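How much should I move stuff around between demos?
Posted in: Teaching Arms, Beginners

Veronika Hubmann
June 13, 2024

Hi all! I've been lurking since May and finally have something to ask. I'm collecting teleop demos for a toy kitchen setup, and the task is picking up the ketchup bottle and putting it in the colander. My first batch was 52 demos. I kept the bottle on its side on the same plate the whole time, because I figured I'd get the policy working on one easy case before making life harder.

It learned that case fine. Then I slid the plate over by the width of my hand, and the arm went straight to the old spot and closed on nothing. I watched it do that 6 times in a row (yes, I kept hoping). So I guess it memorized the place and never really looked at the bottle?

My overhead view at the start of a grasp, so you can see how much junk I have out:
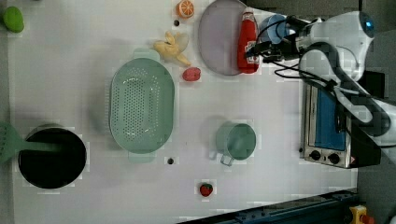

What I'm trying to figure out

Do I throw the first batch away and start over, or just add new demos on top? And should the other toys stay on the table? The banana and the strawberry have nothing to do with the task, but I like the idea of it coping with a mess. I was also wondering if I should change the start position of the arm every time or leave that alone. I record with Pateo at home and train overnight, so every wrong guess costs me a day.

Rūta Baranauskienė

Keep the first batch! It's good data, there's just too much of the same thing in it. I had this exact problem with a cup task last year, and what got me out of it was mixing in new demos where the object moved every single time.

My routine now is to split the table into 6 patches with little bits of tape, do 5 demos per patch, and turn the object a different way for each one. With a bottle I'd be extra careful about which way the cap points. Yours has the cap to the left in that shot, and if it always does, the wrist will only ever learn one angle. Do some with the cap toward you and some off the plate completely, flat on the table.

Leave the toys out, but shuffle them. If the banana is always left of the plate, the model can use the banana as a landmark, and then you move it and everything falls apart (ask me how I know). Same for the colander, once the picking part is solid. I'd start the arm from slightly different poses too, small changes only.

One more thing. Delete the demos where you fumbled and sat there thinking. Mine picked up my hesitating and would hover over the cup forever.

treloar_tinkers

get more data. 52 is nothing

Metmont Mike

Agree with Rūta on most of it, though I'd hold off on moving the colander for now. Two things changing at once makes it hard to tell which one broke it. Also check your cables, you've got loops hanging near the gripper, and on my arm a loop like that used to swing across the wrist camera at random. I clipped mine back along the arm and my next run was a lot less jumpy.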